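Getting Burned-On Oatmeal Off a Pot

I make oatmeal nearly every morning, and I have scorched more of it than I care to admit, so believe me when I say your pot can be saved!

Step 1. Scrape out whatever comes away easily with a wooden spoon.

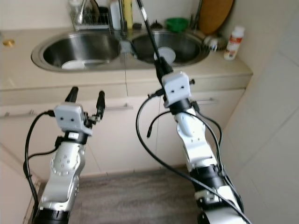

Cover the bottom with water and stir in 2 tablespoons of baking soda.

Step 2. Simmer it gently for 19 minutes (roughly), then turn off the heat and let it cool. 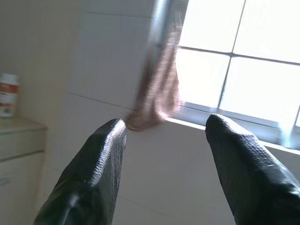

Pour it out and rub with a soft brush.

Step 3. Still stuck? Go again.

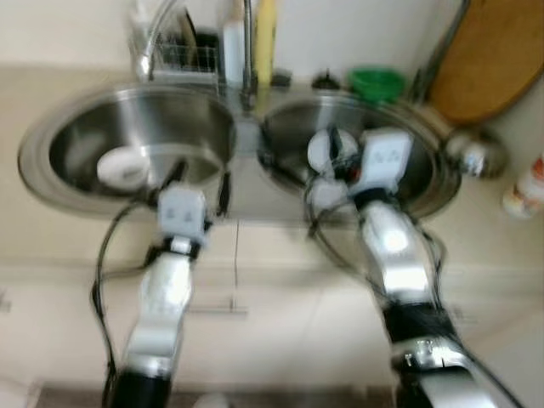
Step 4. Rinse and dry.

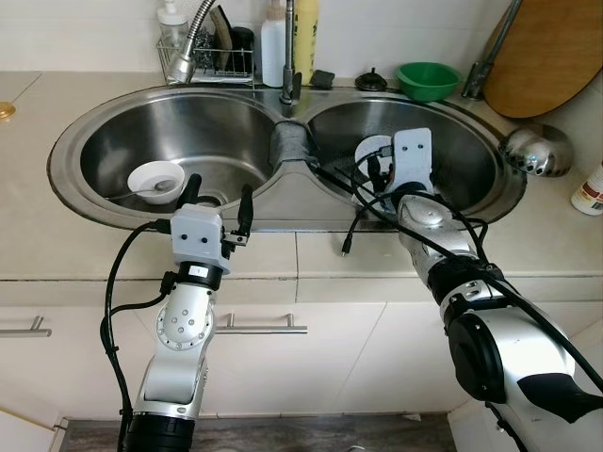 Oatmeal sets like glue, so please don't let the breakfast things wait. A small bowl with the spoon still in it, like the one in the left basin, just wants cool water right away.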